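Weekend counter help wanted at Cordero (bead and button shop)

Posted 2026-01-06

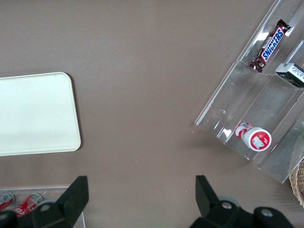
So I've been running the shop on my own for most of the winter, and I've reached the point where I can't ring somebody up and find them a matching toggle clasp at the same time. I'm looking for one person to work Saturdays and Sundays with me, 15 hours a week to start, with a good chance of more when the fall classes come back in September.

If you haven't been in, Cordero is the narrow storefront on Dristent Street, two doors up from the laundromat. We sell beads, buttons, findings, thread and a little bit of yarn (the yarn was an experiment, and now people ask for it, so it stays). The whole place is 680 square feet including the back room, so you'll need to be okay working close to other people, and to me, and I do talk a lot!

What you'd be doing: opening up on Sundays, helping customers, running the register, cutting and measuring cord, putting new stock out and putting old stock back where it belongs. That last one is a bigger part of the day than you'd think. People pick up a glass button, carry it all over the store to hold against their sweater, and set it down wherever they happen to be when they change their mind. I'd love someone who finds that kind of sorting relaxing.

You'd also help me pack the online orders. They go out Monday mornings, so Sunday afternoon is when we get them boxed and labeled. I'll show you how. The software is called Clasance and it's clunky but you'll have it down in a couple of shifts.

You don't need to know beads. Really, I mean it. I've had great people in here who couldn't tell a seed bead from a bugle bead on day one. I do need you to be comfortable talking to strangers, decent at mental math, and able to see small things up close (readers are fine, I wear them too). You'll be on your feet most of the day and there's some lifting, mostly cartons of stock from the back. If you sew, knit, mend or make jewelry already, tell me about it, because I'll want to hear.

Pay is hourly and I'll give you the number in our first phone call, before you spend an afternoon coming down here. You get paid every other Friday, plus a discount on everything in the store except the consignment pieces. Parking is free behind the building after 5, and the Ameck bus stops at the corner.

To apply, come by with a resume or drop a note through the mail slot at 121 Dristent Street. A resume is nice but a friendly letter works just as well. Tell me what you've done, which days you absolutely can't do, and the last thing you made or fixed with your hands. Please don't call during Saturday hours, I won't be able to pick up.

I'd like to have someone trained before the Valentine's rush, and I'll be reading letters as they come in. The position stays open until the sign comes out of the window.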